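Section 3. Recording a demonstration with the hand-held grippers

3.1 Before you begin

The Vatach hand-held grippers allow an operator to show a task directly, by carrying it out at a table. The movement of the fingers and the position of each marker cube are stored together as one demonstration. Read this section in full before recording for the first time at the Stitamstead site.

Each operator works with a pair of grippers, one in each hand. Objects are placed on the table before the recording is opened and are not to be touched with bare hands until it has been closed.

1. Wipe the faces of the marker cubes with a dry cloth. Do not use solvent.
2. Open and close each gripper fully several times.
3. Enter the task number in Sema. Table-setting tasks are filed under 554.
4. Set out the objects listed on the task sheet.

3.2 Picking up flat objects

Plates and saucers are taken by the rim. Bring both fingers to the object slowly and close them until they meet the edge. Do not press down on the centre of a plate to steady it.
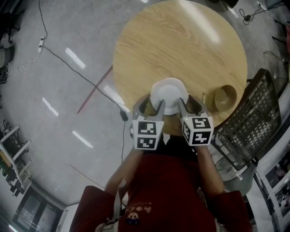 Once the fingers have closed, hold still for a moment before lifting. Sema uses this pause to mark the beginning of the grasp, and demonstrations without it are returned to the operator for repetition.

Note: If an object slips, continue and finish the attempt. Mark it as "recovered" in Sema. Do not delete it — recovered attempts are kept in a separate folder and are used.

Caution: Keep fingers and sleeves clear of the closing pads.

3.3 Starting position

1. Stand facing the table, with both feet on the floor and the elbows close to the body.
2. Hold the grippers forward, one on each side.
3. Turn the wrists so that at least one printed face of each cube is free of the hands and clothing.
4. Start the recording in Sema and wait for the tone. 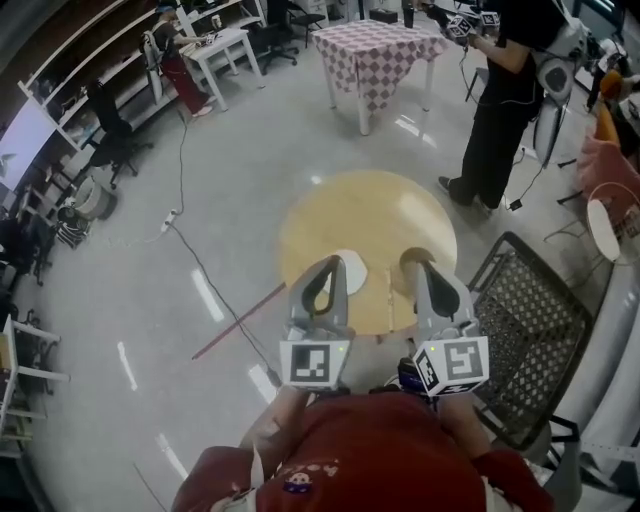 Annelore Voß

Return to the starting position at the end of every attempt, including failed ones. A set consists of 20 attempts. The operator should rest between sets and should put the grippers down while doing so.

The storage unit holds 2,000 attempts. Transfer completed sets to the Görtz server at the close of each session and confirm the transfer in Sema before clearing the unit.

3.4 Several operators in one room

Separate sessions may run in the same room, provided that each operator has a task number of their own.
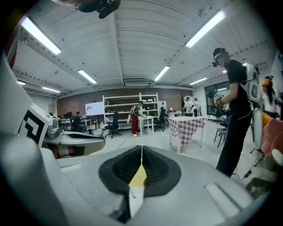 Sema keeps the sessions apart by the cube patterns assigned to each pair of grippers, and pairs must therefore never be split or exchanged between operators. Agree the working areas before the first set. Check the floor as well, including the space beside and behind each operator; where cables run across it, as at the lower right of the view, choose a route to the table that does not cross them. A person wearing a back-mounted rig needs additional clearance when turning.

Caution: Do not step backwards during a recording.

Questions on this section should be addressed to Leanne Cropper. Section text revised 21/04/2019.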